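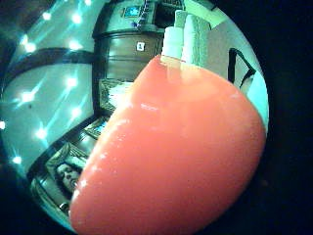

Orange spray bottle with a white top

I have been meaning to write up the Grandparents' Morning at Varkedley Primary ever since it happened, and every evening I've sat down to do it and then found something else to do, so it's coming out in one long go tonight and you'll have to forgive me if it wanders. (My sister says all my posts wander. She reads them anyway!)

For those who don't have a child there, Varkedley is the little school at the bottom of our hill, the one with the green railings and the pear tree that drops its fruit on everybody's windscreens in September. Grandparents' Morning has been going on since long before we moved here. It falls in May, when the hall isn't freezing and the exams haven't swallowed the older ones whole, and the idea is that each class stands up and shows something it has learned from somebody's gran or grandad. It might be a song or a skipping rhyme. One year it was how to darn a sock, which was slow to watch, I'll grant you, but we all clapped when the heel was finished.

This year the theme was "How I Got to School", and I thought when I read the letter that it sounded a bit thin. Well, I was wrong and I'm happy to say so. The children had been sent home over the Easter break with a sheet of questions to ask the oldest person they could get hold of. How far did you walk? What did you carry? Who did you walk with? What happened if you were late? My youngest rang my father, who is not a talker, and she was on the phone to him for the best part of an hour. I stood on the stairs pretending to sort the airing cupboard. I heard more about his boyhood through that banister than I'd heard in forty-odd years of being his daughter, including a whole business with a bull and a short cut that my grandmother went to her grave not knowing about.

The morning started at half past nine, with doors at nine, and by ten past there wasn't a seat to be had. The hall holds 200 and I should think every chair in the building had been dragged in, right down to the tiny red ones from Reception, so that there were several very dignified elderly gentlemen sitting with their knees by their ears. I was next to a lady who had come all the way from Dullov on two buses, with a tin of shortbread on her lap that she wouldn't put down and wouldn't open either. She told me she'd been to every single one of her grandson's mornings since he was in Nursery, and that the singing had got better and the coffee had got worse.

Reception went first, because if they don't go first they cry. They sang "The Wheels on the Bus" with new verses, and some of them faced the front. There was a verse about a donkey that I think was somebody's true family history and a verse about a rocket that I suspect wasn't.

Then Year 2 did a walk. I don't know how else to put it. They walked in a long line round the outside of the hall, past all of us, holding placards they had painted, and each placard had on it the thing that someone's grandparent had carried to school. A slate. A lump of coal for the stove. A baby brother! A hot potato in a mitten, to keep your hands warm on the way there and to eat at dinner time. There was no music and no talking, only plimsolls on the floor, and I noticed people going very quiet as their own placard came by. The shortbread lady's grandson had painted a pair of shoes tied together by the laces, because she used to walk barefoot as far as the bridge to save the leather. She hadn't known he was going to use it. She gave me the tin to hold while she found her hanky.

I must say a word about the speech, because it was the part I'd been dreading. Speeches by ten-year-olds can go either way. This one was given by a girl in Year 5 whose family came here from Boteo when she was small, and she did it without a card. She'd written about her great-uncle, who was rowed across a river to his school by whichever fisherman happened to be going over, and who learned his times tables by chanting them to the oars. Then she had the whole hall do the seven times table in rowing rhythm, all of us leaning forwards and back. I've never got past seven sevens without stopping to think and I sailed through it. I have been doing it in the car ever since.

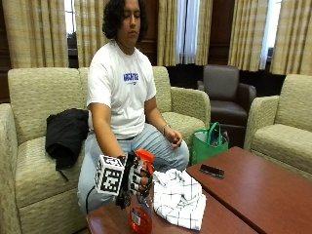
Dark curls, white T-shirt, big beige sofa

After the speech came what the programme called a "dialogue presentation", and I'd imagined two children reading out a conversation in flat voices, having sat through a few of those in my time. It was really a proper little play. Two boys from Year 6 played the same man, one of them at eight and the other at eighty, meeting at a garden gate. The eighty-year-old had a flat cap and a very good cough. The young one kept asking whether it all came right in the end, whether he got the bicycle, whether he ever passed arithmetic, and the old one kept getting round the question and telling him to do his coat up. It made us laugh a good deal, and then near the end the young one asked if his friend Peter was still about, and the old one only said, "Do your coat up, lad," once more, and went in. You could have heard a pin drop. They wrote it themselves, I'm told, with some help on the coughing.

The man behind most of this is Bülent Çınar, who teaches Year 6 and has run the Morning for as long as my eldest has been at the school. He is a tall, unhurried sort of man who always looks as though he has just remembered something pleasant. I caught him by the coat pegs afterwards and asked how he got them to speak up like that, because mine mumble at me from morning till night. He said he puts himself at the very back of the hall with a newspaper and tells them that if he can hear what they're saying he'll put the paper down. "The first week I read the whole thing," he said. "Football, weather, the lot." By the last rehearsal, apparently, he never got it open.

I'd like it on record that I tried this at home, at tea. My son went and fetched himself a comic and sat down opposite me. So it needs some practice.

There was a dance to finish. Year 4 do the dance, it's always Year 4, and this year they'd learned a ring dance that one of the grandmothers used to do in the yard at her school in Chae while they waited for the bell. She came up to the front to start them off. She was ever so small and wore a cardigan the colour of mustard, and she clapped the beat for them with her hands held up beside her ear, and I don't think she looked at the audience once. Halfway through, two of the boys went the wrong way and met the rest of the circle coming, and she simply reached in, turned them by the shoulders and carried on clapping. By the last time round she was dancing too. The applause went on so long that the dinner ladies put their heads through the hatch to see what the matter was.

Then it was coffee (the shortbread lady is right about the coffee) and the walls. I nearly missed the walls, and if you are going next year please don't. All the question sheets had been pinned up along the corridor from the hall to the library, with the children's own spelling left alone, and I could have stayed there until home time. "My nana was late wunce and had to stand next to the pianno." "Grandad says it was 500 miles but Mum says it was the next road." One said only, "He did not go to school but he wishes he did," in very careful joined-up writing, and I went back and read that one again on my way out.

My father's was there as well, bull and all. He couldn't come, it's a long journey for him now and he doesn't care for halls, but I took a picture of the sheet and sent it to him. He rang that night to say she'd got the colour of the bull wrong, and then he told me which field it was, and who owned it, and what the farmer's wife shouted, and we were on the phone until gone ten.

The school is hoping to make a booklet of the sheets, to sell at the summer fair for the library fund. If you have a relation on that wall and would rather they weren't in it, the office wants a note by the end of the month. I've already put myself down for three copies, one for Dad, one for my sister and one for the shortbread lady, who doesn't have the internet and made me write her address on the back of my programme before she went for her bus. She did open the tin in the end, by the way. It was lovely shortbread, very buttery, and I've asked for the recipe.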